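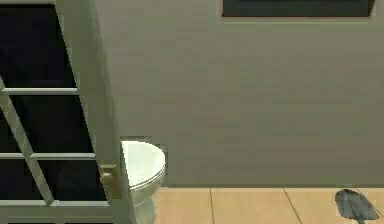
Rochelle Sheehan says the part she liked best was the sleep diary, and she would sign up again if we let people take part twice. "I thought I slept six hours a night and I was way off," she wrote to us after the pilot in February. "Filling it in took me a couple of minutes over coffee."

We are now looking for adults to join the main part of the Trevaskis Home Sleep Study. The study looks at how people sleep in their own bedrooms during the winter, and whether small changes to evening light and room temperature make a difference. You do not need to have trouble sleeping. We want good sleepers, bad sleepers and people who have never given it much thought.

Who can take part

You can join if you are 18 or older, live within 30 miles of the Trevaskis office, and expect to sleep at home most nights while the study is running. Renters and homeowners are both welcome. We cannot take people who work overnight shifts, people who are pregnant, or anyone who started a new sleep medicine in the last 6 weeks. If you share a bedroom, that is fine -- your partner can apply too, but each person needs a separate form.

What you will do

The study lasts 30 nights. You will keep a short diary each morning, on paper or online, and wear a wristband to bed. We will lend you a small thermometer for the bedroom and a bedside lamp with a timer. For the first half you change nothing. For the second half you will get a card with two instructions to follow in the evening, such as when to dim the lights or where to set the heat. 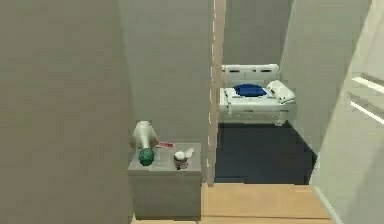

There is one home visit at the start, which takes less than an hour. Wojciech Kaczorowski or Ataahua Pomare will bring the equipment, show you how it works and go over the consent form. Please have your questions ready. At the end you mail everything back in a prepaid box.

Payment

Participants receive $267 for completing the study. If you stop early you will be paid for the nights you finished. You may stop at any time and you do not have to give a reason.

Your information

Diaries are stored under a number, with names kept in a separate file. We do not record sound or video in your home, and we do not share results with employers or insurers.

How to apply

Pick up a form at the front desk or call and ask for Pantelis Tsakiris at extension 857. Leave a daytime number and the best time to reach you. Forms are accepted through the end of December 2019, and home visits will be scheduled after that in the order the forms came in.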